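4.2 Rules for recording at the sink

Tasks with water were the last to enter our protocol, and they needed the most changes. The rules of Section 4.1 were written for table work, where the hands stay dry and the cables can lie flat. At the sink the same rules leave too much to the operator's own judgment. We therefore wrote a separate sheet for washing tasks, which the Billska and Ustavdale sites now both follow.

The sheet starts before the operator puts on the markers. Sleeves must end above the elbow or be fixed there. The cube is mounted on the back of the hand, and the operator closes and opens the fist to check that the strap does not slide. Every cable must have enough slack for full reach of the arm, but it should not form a loop that can catch on a handle or on the faucet. The floor in front of the sink is checked for cables before each session and again after each pause.
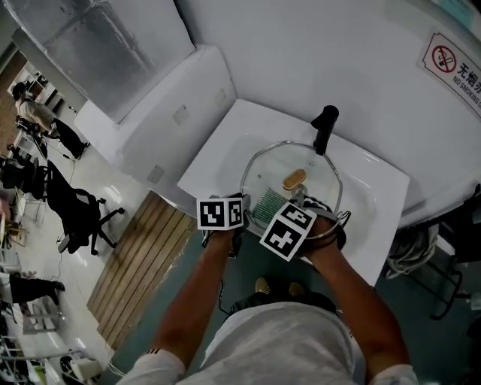 Glass objects are treated as their own class. The operator holds them with two hands whenever the task allows it, keeps them inside the basin, and never passes them to a second person while the recording is running. If a glass object is dropped or chipped, the session stops and the object is taken out of the set, even when the damage looks small. In the first version of the sheet this decision was left to the operator, and the two sites handled it in different ways.

A session at the sink may last no longer than 30 minutes. After it, straps and mounts are wiped and inspected, and any cable with a damaged cover is replaced. We also ask the operator to write down the reason for each stop. In May we reviewed 191 sessions recorded under the new sheet; 142 of them had no stop, and in 7 the stop was caused by a cable. The remaining stops came mostly from markers that were turned too far from the camera. For this we added a short practice trial, which is not kept in the data.

Figure 5. Washing task with a glass bowl, a marker cube on each hand.

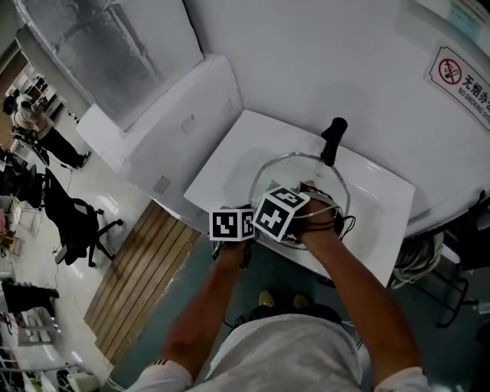 Jianguo Qin
Corresponding author, protocol and site training

4.3 Responsibility during a session

One person at each site is named as session lead and can stop any recording without giving a reason at that moment. The operator has the same right. We found it useful to state this in the first line of the sheet, as new operators often tried to finish the task before they reported a problem.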